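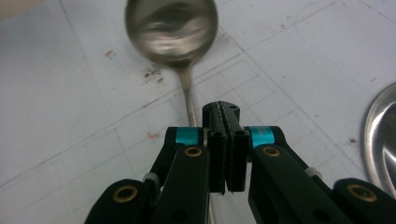 I keep reading that you should never put good flatware in the dishwasher, and I keep wondering who checked. The latest was a care leaflet from Sjöberg, tucked in with a set my sister-in-law Kerstin Nordin got for her wedding, and it blames the machine for everything short of the weather. Take a spoon with a dull brushed finish and faint marks engraved or stamped near the neck. The leaflet would have you believe those marks will fade away in the wash. Mine have been through twice a day since November and I can still find them with a thumbnail.

Then there's the powder. Clikora sells a "metal-safe" one in a tub of 50 scoops, and the label says it "respects the surface." What does that mean? I wrote and asked. A polite man named Octavian Zamfir answered that the formula is gentle, which was the word I had asked him to explain in the first place. I bought a tub anyway - I'm not made of stone - and ran it against the cheap stuff for 3 weeks. Same forks, same baskets, same water spots on the knives.

I'll give them real silver. Salt and egg do bad things to it, and my mother washed hers by hand with good reason. But most of us eat with plain stainless, and I suspect the warnings were copied over from one to the other. If you have seen an actual test, send it to me. A leaflet doesn't count.

Posted April 30, 2023
Print this post | E-mail this post
7 comments | 3 shares
Contact | Back to top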